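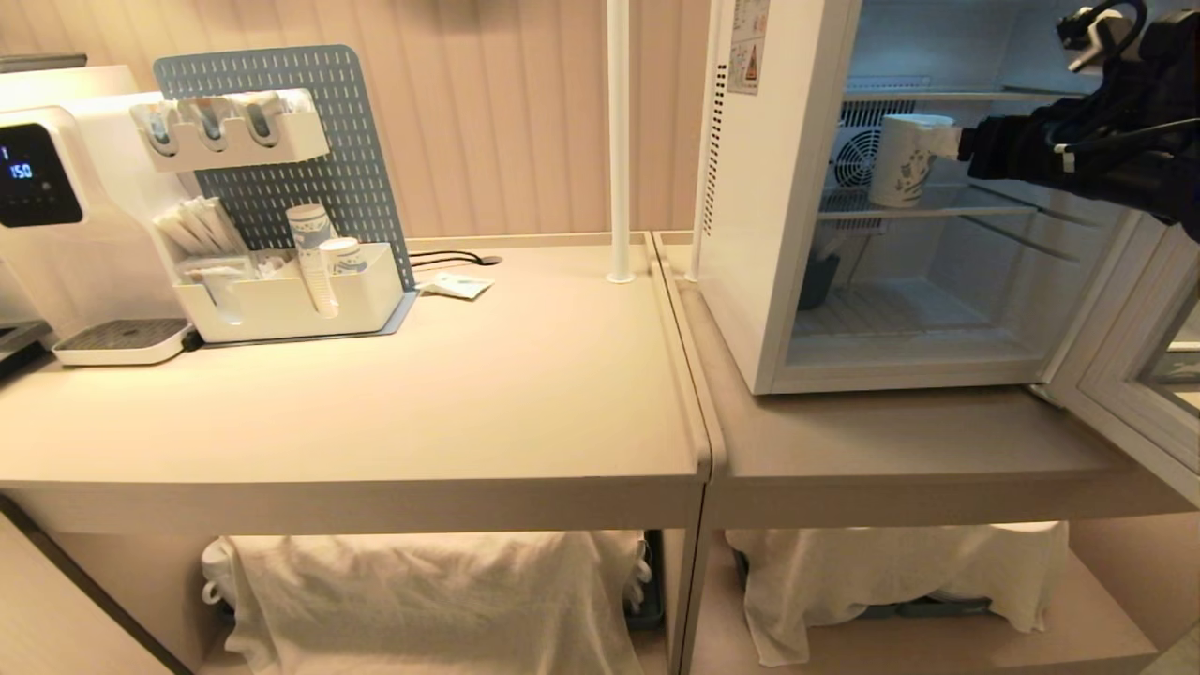 Bikness Guest House: kitchen safety walk, March

Smoke alarm, hall: OK. I pressed the button and held it for 5 seconds, and my goodness it's loud now (thank you, Kamran!).
Extinguisher: OK, but please keep the tea towels off it, dears.
Cords and plugs: One kettle cord was frayed near the base, so I've put it in the repair box. Please leave it there until Kamran Rajput has had a look.

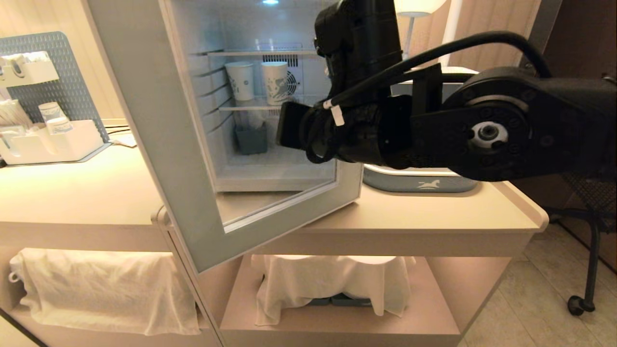 COLD STORAGE

Door seal: OK, wiped clean.
Shelves: OK. Anything in a jug or cup wants a cover and a name on it, even if you only mean to leave it overnight.

FLOORS AND EXITS

Back door: Sticks a little, so give it a good firm push. Needs planing before summer.
Mat by sink: Curling at one corner again. Replace.

Checked by Anneliese Hollmann. Next walk in 60 days.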